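Ticket 392
Product: Altgate booking and room control
Site: Prisano Puzzle Rooms, Drivonport
Room: Sartori's Study (60 minutes, up to 8 players)
Opened: August 17, 2019
Assigned: Stavros Karamanlidis
Status: Resolved, monitoring

Reported problem

Game clock in Sartori's Study stops partway through a session and the final door releases early. Players see the clock freeze, then hear the lock drop. Staff have had 2 groups walk out with the last puzzle unsolved. Both were family bookings in the afternoon. Other rooms on the same controller are not affected.

Initial checks

Controller firmware is current. Network cable to the room box reseated, link light steady. Power supply reads 12.1 V at the box with the lock engaged and 12.0 V with all props active, within range. The booking calendar shows the correct start times for both sessions, so the early release did not come from the end-of-session rule.

Pulled the event log for the second session. The clock started normally. Input 6 (bookcase reed switch) went high, then low, then high again within one second. The controller wrote code 213, "sequence complete by override," and fired the door output. The clock stopped at the same timestamp.
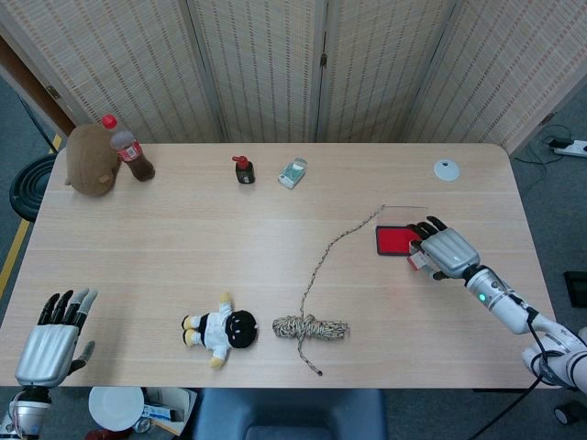 Code 213 is only supposed to follow a game master override from the front desk. The desk tablet shows no override sent in either session. That leaves the room script. The site is running a custom script that treats a double trigger on input 6 as a manual override, left over from when the room had a push button behind the bookcase. The button was replaced with a reed switch and the script was not changed.

Tests

Opened and closed the bookcase slowly ten times: no fault.
Opened it hard and let it bounce on the stop: fault on the third try, same code, door released.
Disconnected input 6 and repeated: no fault.
Reconnected with debounce set to 1500 ms: no fault in 20 hard openings.

Fix applied

Debounce on input 6 raised from 50 ms to 1500 ms. Override rule removed from the room script and the script saved as a new version. The old version is still on the controller if a rollback is needed. Overrides from the desk tablet tested and working. Emergency exit button tested separately and not changed; it cuts lock power directly and does not go through the script.

Site notes

Site asked if the clock can be resumed after a false release. It can, from the desk tablet: Session, Resume, enter minutes left. The door has to be closed first or the command is rejected.

Foam bumper recommended on the bookcase stop. Site will install.

Follow-up

Log review scheduled for September. Ticket to be closed at that time if there are no further 213 entries without a matching desk override.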